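Learning to Hear the Bells Again: An Afternoon with Shiela Yap

Shiela Yap is already talking about bells before I've got my coat off. She wants to know if I heard the one across the river as I walked up (I did, sort of, under a bus) and what note I thought it was. I guess at an A. She laughs and hums something lower.

"Everybody guesses high," she says. "You're hearing the bright part on top. Wait a second and listen underneath it, and there's a whole other sound down there!"

Yap has been ringing handbells for most of her adult life, and for the past several years she has led the Wuststead Ringers, a group that meets above an old bakery and plays everything from hymns to movie themes. They're good. I went to their August concert expecting something sweet and a bit sleepy, and I came out grinning like a kid. There was a piece near the end, all low bells and long silences, that I still can't get out of my head.

That piece is called "Dunach," and it was written for the group by one of its own members, I-hsuan Yeh. It runs 109 measures, and Yap can tell you what happens in every one of them.

"Measure 60 is where people stop breathing," she says. "The big bells come in on their own and they just hang there. I-hsuan wrote a rest after it that's longer than any rest I'd ever seen on a page. I said to her, you can't do that, people will clap. She said let them."

Did they clap?

"One man did. Then he stopped, and it was perfect."

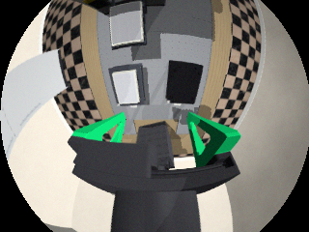 Simulated tabletop, gripper in front.

She grew up in a house with a piano no one tuned. Her first bell was a borrowed one, a middle C with a cracked leather handle, and she was told to ring it exactly four times in a Christmas carol. She rang it five. "I loved it so much I went again," she says. "I was eleven years old and I got a look from the director that I can still feel on the back of my neck."

What hooked her was the odd way the parts are shared out. In a piano piece, one person has all the notes. In a bell group, each ringer has two or maybe four, and the tune gets passed down the table hand to hand. If you're gone, your notes are gone too. There's simply a hole where the G should be.

"I know people find that scary," Yap says. "I find it wonderful. You could be the shyest person alive and the song still needs your F sharp."

New ringers at Wuststead start with two bells and a pair of gloves. The gloves keep skin oils off the metal, and Yap is strict about them. She's far less strict about reading music. Plenty of her people arrive not knowing a quarter note from a coat hook, so she circles their notes in colored pencil, one color for the left hand and another for the right, and off they go. Hok-lam Lam still uses his colored pages after years in the group, and he's one of the steadiest bass ringers she has.

Bass bells are heavy, by the way. I was allowed to lift one, and I made a noise I'm not proud of. You don't swing it so much as get it moving in a big slow circle and trust the clapper to arrive on time. Mine arrived well after the time. Yap clapped anyway, which was kind.

Rehearsals run two hours with a break for tea. The first part is all drills: scales up and down the table, then chords, then something she calls "Prarneck," after the town where she learned it. Everyone closes their eyes, and the group plays a tune very slowly by ear, each person coming in only when they hear their turn coming.

"The first time, it's a train wreck," she says happily. "By the end of the season they can do a whole verse. I cried last year. I'm not even sorry."
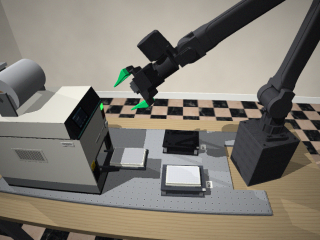
Shuk-fan Chuang thinks the drill should come later in the evening, once hands have warmed up and people have stopped thinking about their jobs, and has told Yap so more than once. Played cold, Chuang says, it makes the new ringers tense, and a tense wrist chokes the sound.

Yap takes the point. She tried it after tea for a month, and the playing was looser, but people were tired and the listening got lazy. So it's back at the start for now. "We'll fight about it again in the spring," she says, and she seems to be looking forward to it.

The other big subject this January 2025 is money, or really one particular thing money could buy. The group would love a lower octave. A used set has come up for sale, and the fund stands at $1,230, which leaves a long way to go. There's a bake sale planned, and a short concert at the Kuo library with 12 ringers squeezed in between the shelves. Fulvio Lo Presti is arranging a waltz for it that uses only the small bells, so the tables will fit.

"Small bells, small room, no amplifiers," Yap says. "People will be close enough to feel it in their teeth!"

I ask what she'd say to somebody who's curious but has never played a thing. She goes to the cupboard, comes back with a spare pair of gloves, and holds them out to me. Then she hands me a G.

I rang it four times. She asked for a fifth.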